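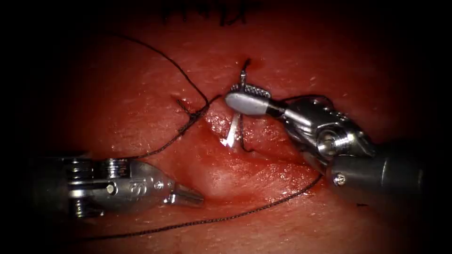
Figure 1. Curved needle held in the right instrument, left instrument open and free. Tied knot at the left end of the incision.

Training > Robotic Skills > Suturing > Procedure 593: Needle and Thread Rules

Procedure 593: Needle and thread rules for two-instrument robotic suturing

Maintained by Ustyna Tymoshchuk, Grarkine skills lab, Rilton
Revised 2026-08-21

Scope

This procedure covers needle and thread handling for a continuous closure using two wristed instruments under camera view. It applies to all bench exercises at Rilton from the second module onward. It does not cover port placement, docking, or instrument reprocessing. Those are in the Barrera setup manual.

The rules assume the trainee has already passed camera control, clutching, and ring transfer. If you have not been signed off on all three, stop here and see your instructor.

Terms used below

Driver: the instrument holding the needle for the current bite. Usually the right, but the rules apply equally when the hands are reversed.

Receiver: the other instrument. It picks up the needle after the bite and manages the thread.

Working strand: the thread between the needle and the last point where it leaves the tissue.

Tail: the cut or free end beyond the starting knot.

Dead zone: any part of the workspace not currently visible on the console display.

1. Before the first bite

1.1 Measure the thread outside the workspace. Standard length for the short-line exercise is 15 cm. A longer thread may be used for the long-line exercise, up to the length printed on the exercise card. Do not go over the card length in order to save a thread change.

1.2 Check the instrument type shown on the console against the instrument physically installed on each arm. Read both aloud to the bedside assistant. The assistant reads them back.

1.3 Open and close each instrument once and move each wrist through its range. If the jaws lag behind the hand controls, or if the tips do not meet when closed, exchange the instrument before starting. An exchange in the middle of a line is permitted but counts as an interruption on the score sheet.

1.4 Set the camera so that the whole incision and both sets of jaws are in view at the same time. The incision should run across the display or at a shallow angle to it. Rotate the camera to get this, and then level it again once you have moved to a new segment.

1.5 Introduce the needle by holding the thread a short distance behind the swage, never by the needle itself. The console operator follows it in with the camera. The assistant says "needle in" and the operator repeats it. The assistant writes the time on the needle log.

2. Loading the needle

2.1 Grasp the needle between one half and two thirds of the way back from the point. Closer to the point gives better control but a shorter arc. Closer to the swage risks bending the needle or crushing the thread junction.

2.2 The needle should sit at a right angle to the jaws for a straight bite. For an angled bite, change the wrist first and the needle angle second. Most of the loading errors in the Rilton logs come from trainees who rotate the needle in the jaws to solve a problem that the wrist could have solved.

2.3 Adjust the needle with the receiver by holding the thread near the swage and letting the needle turn. Do not push the needle point against tissue to rotate it.

2.4 Close the driver fully before moving. A partly closed driver will hold a needle in air and lose it on contact.

2.5 When the needle is loaded and the point is exposed, move the driver only in the direction of the planned bite. Any other travel with an exposed point is done at reduced motion scaling.

3. Taking the bite

3.1 Enter with the point perpendicular to the surface. Confirm that you can see the point at the moment of entry. If the wrist hides it, withdraw and change the approach or the camera.

3.2 Drive the needle by rotating the wrist along the curve of the needle. Pushing in a straight line widens the hole and can tear the edge. There is no force feedback on the training consoles, so tissue movement has to be read from the picture: if the edge moves along with the needle, you are pushing.

3.3 The receiver may steady or evert the edge. Use one side of the open jaws as a support where possible. If you have to grasp, grasp once and hold. Repeated grasping of the same spot is scored as tissue trauma whether or not a mark can be seen.

3.4 Keep the receiver close enough to act and far enough away that it does not block the exit point. In Figure 1 the left jaws are slightly open and just off the tissue, pointing in toward the middle of the field, while the right instrument has the needle at the wound. This is an acceptable waiting position. Closed jaws resting on tissue are not.

3.5 Exit at the same distance from the edge as the entry. Let the point emerge far enough to be gripped behind the tip. Never grip the point itself — a blunted point will drag on every bite that follows.

4. Handing over

4.1 The driver does not release until the receiver is fully closed on the needle. This is the one rule in the procedure with no exceptions.

4.2 Pull the needle through along its curve with the receiver. Then either return it to the driver in air, directly above the incision, or set it down on a clear area of the field. Setting down is slower and is preferred in the first four lines of any trainee's record.

4.3 If the needle is set down, both the needle and a length of thread next to it must stay in view. Do not set it down near a fold or under an instrument shaft.

4.4 Neither instrument leaves the field with a needle in its jaws unless a removal has been called.

5. Managing the thread

5.1 Before each bite, find the working strand and the tail and confirm that they do not cross each other between the needle and the last exit point. With a dark thread on a wet surface this takes a deliberate look. Follow the strand from the knot outward, not from the needle back.

5.2 Keep the working strand on the side away from the next bite. Sweep it clear with the back of the receiver jaws.

5.3 Pull thread through in short lengths, hand over hand, in line with the exit point. Do not pull up and away from the tissue. The lips of the incision should come together without blanching or bunching. Some puckering at a thread passage is normal before the loop has been evened out; puckering that remains afterward means the loop is too tight.

5.4 Do not grasp the working strand with the tips at full closure if it will carry load in the finished line. Needle driver jaws are serrated and will fray or weaken a thread that is gripped repeatedly. Where the strand has to be held, hold it in the part that will be trimmed. If you have damaged a loaded part, tie off and start a new thread.

5.5 Tension is checked after every second bite. Use the side of the closed jaws to lift the last loop gently. It should rise slightly and settle back.

5.6 If a knot or snarl forms in the working strand, stop driving. Park the needle in view, free the snarl with both instruments, and then reload. Trainees are allowed one snarl per line without penalty.

6. Camera and dead zone rules

6.1 No instrument moves in the dead zone. If either set of jaws is out of view, bring the camera back before touching the hand controls.

6.2 Dark edges and corners on the display count as dead zone. An instrument base or shaft may run into the dark margin; jaws, needle, and working knot may not.

6.3 Clean the lens when the needle point can no longer be told from the highlights on the tissue. Call "camera out," take both hands off the controls, and wait for "camera in."

6.4 Zoom in for entry and exit. Zoom out for thread pulls. Trainees who stay zoomed in lose the far end of the strand, and that is how loops get caught around a wrist. Cables and pulleys at the wrist will hold a loop out of sight for several bites before it becomes a problem.

7. Finishing and removal

7.1 Tie off with the number of throws on the exercise card. Lay each throw flat and alternate direction.

7.2 Cut the ends to the card length. Remove all cut thread and any loose fragments from the wound edge and the surrounding surface before calling the line finished. Small pale slivers are easy to lose among reflections, so change the camera angle once and look again.

7.3 Remove the needle by the thread, under direct view, with the camera following to the port. The assistant says "needle out," shows it to a second person, and records the time. The needle must be whole. If it is not, go to section 8.

7.4 The log must balance before another needle is introduced.

8. Lost or broken needle

8.1 Call "needle lost." Stop both instruments where they are and do not move the camera.

8.2 Check the jaws of both instruments, then the last place the needle was seen, then outward from there in a spiral at low zoom.

8.3 Do not move tissue to search beneath it until the visible surface has been covered.

8.4 If the needle has not been found in 15 minutes, the instructor takes the console. The line is recorded as incomplete and the form is filed the same day.

9. Scoring

Each line is scored out of 50 using the Bretis sheet. A score of 33 or higher is a pass, provided that none of the following occurred: release before capture (4.1), jaws moved in the dead zone (6.1), or an unbalanced needle log (7.4). Any one of those fails the line regardless of the total.

Time is recorded but carries no points until module four. Trainees should not ask for the clock to be displayed before then.

Changes in this revision

2.3 reworded to exclude rotation against tissue.
5.4 now requires a new thread after damage to a loaded part. The previous text left this to the instructor.
6.2 added.
8.4 form moved from the November binder to the shared drive.

Corrections go to U. Tymoshchuk at the Rilton desk, with the section number.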